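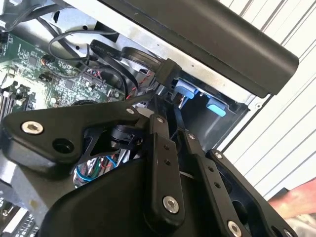 Desktop Computers, Inside and Out: Gallery
Donnelly Repair Room

Page 1 of 1

These pages collect pictures of machines that come across the bench at the Donnelly repair room. Most are plain office desktops. Schools and small businesses drop them off when they replace a whole set, and we clean them, test them and send them out again. The room has been open since a March several years back and has put more than 800 machines back into use.

The gallery is kept by Domenica Kaufmann. Send corrections to her at the front desk. New pictures are added when there is time to write the lines that go with them.

1. Desktop case, open
Green motherboard, metal chassis, and a bundle of thin colored wires with small connectors on the ends. Blue, red, green and white are the ones that show. Job 418 on the bench list.

Notes on job 418

The machine came in with a lot from the Tunditz office on the second floor of the Sostodgate building. The label on the outside said "won't start," which covers a lot of ground. Machines marked that way go through the same order of work as the rest, so the notes are the general ones for any desktop.

Unplug the power cord and hold the power button in for ten seconds. Take the side panel off and put its screws in the tray, not on the bench mat. Touch bare metal on the chassis before you touch the board.

Blow the dust out before you pull any cables. Hold the fan blades still with a finger while you do it. Heavy dust goes out on the loading dock with the door shut behind you.

Thin wires from the front of the case (power button, reset, lights, speaker) go to a block of pins along one edge of the board. Colors are not the same from one maker to the next. Do not go by a chart from another machine. Read the printing on the connector or trace the wire back to the front panel, and write down where each one sat before you take it off. If a connector has no printing, put a bit of masking tape on it.

Memory comes out next. Wipe the contacts with a dry lint-free cloth and put one module back in the first slot. Try to start the machine with only that. If it starts, add the others one at a time.

If it does not start, swap in the test power supply from the Zondmont shelf. It has a yellow tag and it goes back on the shelf the same day. The tag is there for a reason and it keeps going missing, so please check that it is still on when you put the supply back.

Change the coin battery on any board more than five years old. Old batteries go in the jar by the sink.

Bench list

Every machine gets a number when it comes in and keeps it until it leaves. Write it on the case with a grease pencil and on the parts bag. If a board and a case get separated, the number stays with the case.

Drives are handled at the other table. Take the drive out, tag it with the job number and put it in the gray bin. Nothing leaves the room with the owner's drive still in it unless the form says so.

Parts wanted

Front panel cables of any length, standoffs, case screws (coarse thread especially), and 80 mm fans that spin freely. We have plenty of keyboards and can't take more. Monitors only by arrangement.

Visiting

Sostodgate building, ground floor, room 163. Use the side entrance after 5 p.m. and ring the lower bell. Drop-offs can be left on the cart inside the door with a name and phone number taped to each machine. For more than six machines, call extension 3915 first so there is space cleared.

Pictures may be reused for teaching. Please name the Donnelly repair room when you do.

Back to all galleries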